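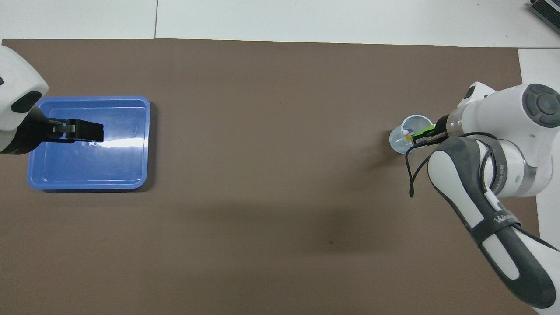 Home Reviews Workbench Storage Contact

Pindar large bench mat, brown

16/03/2019

I bought this mat in December to go on the white table in our spare room, which gets used for sorting, gluing and mending. It has been down ever since. The table came second-hand with a finish that marks if you look at it sideways, and I'd already put two scratches in it with a screwdriver.

The mat was $118 from Zurnance, delivered. It turned up rolled in a tube and wouldn't lie down at first. I put it upside down with books on the corners and left it overnight, and by morning only one corner was still lifting. That one took another week.

Size first, as the listing is vague. It covers most of my table and leaves a bare strip along the back and down one side. I'd expected it to reach closer to the edge, but I've come to like having some white left over for a lamp or a drink. Measure before you order. Zurnance charges return postage on anything this big.

The colour is a plain mid brown. The grey was out of stock. Small pale parts are easy to find on it, much easier than on the white top, where I was forever patting around for things. Dark screws are harder to see. I do those in a blue plastic tray, the rectangular sort with a raised rim, and the tray also stops them rolling onto the floor. I'd say a tray is worth having with any mat, because this one has no lip and beads go straight off the side.

Grip is good. A tray or a little plastic cup stays where I put it unless I knock it properly. The mat itself creeps toward me a few millimetres over an afternoon if I lean on it, and I push it back.

Cleaning is a damp cloth. PVA peels off once it's dry. Super glue left a shiny spot near the front that I can't shift, and a felt pen line has faded but is still there. I haven't tried anything stronger than dish soap.

I had a Bredura mat before this. It was cheaper and thinner, and it curled at the ends in summer. The Filip one I looked at in the shop had a nicer surface but only came in a size that suits a school desk.

The smell took about 2 weeks to go with the window open. If you're sensitive to that, air it in the garage first.

I'd buy it again at this price, but I'd wait for the grey.

Four out of five.

521 shares 118 comments 1,507 views

Previous review Next review Back to Workbench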